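**1/** 2022年8月22日。机器现在能不能做家务和车间杂活?我的看法:单个动作接近可用,整件活还不行。下面按条写。

**2/** 先说口径。“能做”指换一张桌子、换一批物品之后仍能完成,中途没有人伸手。按这个口径,多数演示视频不计入。

**3/** Melto 七月的内部测试:桌面收拾任务,263 次,物品 7 种。失败集中在软包和细线,瓶子、盒子问题不大。

**4/** 数据侧目前靠人手持夹爪做动作,夹爪上的标记块用于定位,头戴设备补视角。

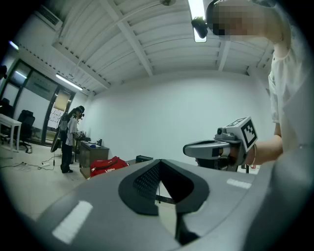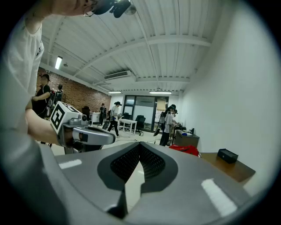 两张同一间屋子。小瓶、黑盒、红包、地上的线,难度差得很远。

## 瓶颈在哪

**5/** 接触。红包这类物品一夹就变形,拉链、提手的位置每次都不同。视觉能给出大致位姿,给不出该用多大力。

**6/** 时长。Barros 那条线上,单步抓取已经稳定,连续 50 步就会在某处卡住,而且卡住以后不会自己退回上一步。

**7/** 环境。车间可以固定工位和光照,家里不行。所以我判断车间先落地,Bornthorpe 的上料工位比叠衣服现实。

**8/** Yasir Afridi 问要不要先上双臂。我的意见是先把单臂的失败恢复做完,双臂会让标定和碰撞检查都翻倍。

**9/** 下一步:软包单独建一组任务,线缆暂时不碰。Brultside 的 2 套夹爪到位后重新跑一遍,结果接在这条后面发。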